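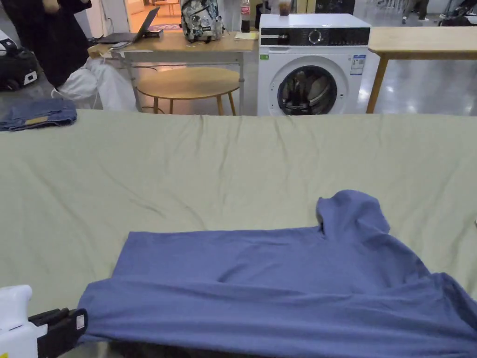
Print this article | E-mail this article

4. Garment folding with the Drarkeo hand-held kit

4.1 Product and scope

The Drarkeo kit is sold by Woludton as a way to record household manipulation tasks for later use in robot training. A person carries out the task with the grippers in hand, and the recordings are used to train a policy for an arm fitted with matching jaws. The vendor offers the kit alone or with a processing service called Vindura, which turns raw sessions into trimmed and labeled episodes. We reviewed both. The arm itself was outside the scope of this section and is treated in Section 5.

Our interest was in cloth. The sales material for the kit leans on rigid objects such as cups, boxes and bottles, where a grasp either holds or fails. A shirt is harder to judge. The jaw may close on one layer when two were wanted, or it may pick up the table cover along with the hem. We wanted to know how often this happens to an ordinary operator and whether the processing service catches it.

4.2 Setup

Work was done on a large table with a pale green cloth over it. The cloth was left in place between episodes and was not ironed or clamped, so it carried its own wrinkles. We considered a bare tabletop in early trials, but the jaws slid under thin fabric poorly on a hard surface and operators began pressing down with more force than the vendor recommends.

The room was in normal use. Furniture stayed where it was, a washing machine stood beyond the table, and people came and went. The Drarkeo manual advises a plain backdrop where one is available. We did not follow this advice, as a policy trained only against a plain wall would be of little use to the buyers the kit is aimed at.

Six operators took part, none of whom had used the kit before. Each watched the vendor's training video, which runs 13 minutes, and then practiced until comfortable. The full set came to 300 episodes. An episode began with a garment on the table and ended when the operator judged the fold complete or gave up.
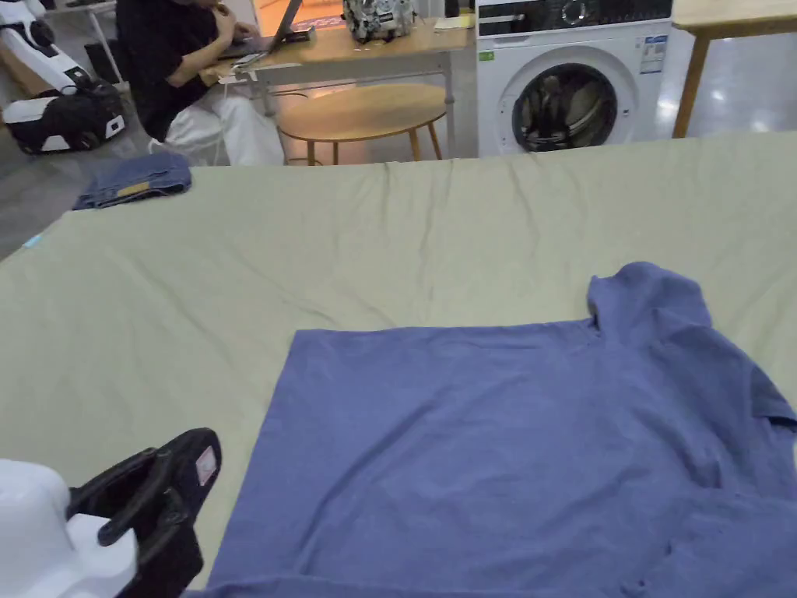 Figure 4. Garment folding with the hand-held gripper, blue shirt on the covered table.

Operators were told to flatten the garment first and fold second. The first stage took up most of the time in nearly every session. Collars were the main trouble. A collar holds its shape and lifts the fabric near it, and smoothing it down with the jaws tended to shift the rest of the shirt. Several operators settled on pulling from the hem instead, which worked better but was not shown in the training video. Denim was easier to grasp and gave few double-layer errors, though its thickness made a second fold slow.

4.3 Findings on the kit

The grip is comfortable for short sessions. Operators reported tired wrists in longer ones, mostly from reaching across the table. The jaws close evenly and release cloth cleanly. They are less good at separating layers, and we found no setting that corrected this. The older Baptista jaw set, which fits the same mount and is still sold as a spare part, has a narrower tip and did better on hems. It did worse on thick fabric.

4.4 Findings on the service

Vindura returned the labeled episodes on time. Start and end points were accurate. Grasp labels were reliable for denim and less so for knit shirts, where a grasp of the table cover was sometimes marked as a good grasp of the garment. The vendor corrected these when we reported them and made no extra charge. We would still advise buyers to check a sample of cloth episodes by hand before training on them.

4.5 Recommendation

The kit is suitable for folding work if the buyer allows time for practice and orders the narrower jaws as well. We do not recommend the service as the only check on data quality for knit garments.

Print this article | E-mail this article

Comments (3)

labbench_k: Did you try a tighter table cover? Ours is pinned at the corners and we almost never pick it up with the shirt.

foldandstack: Same result here with the Baptista tips. Good on hems, hopeless on towels.

m_orrin: Would like to see sleeve-first folding compared. Is that in Section 5?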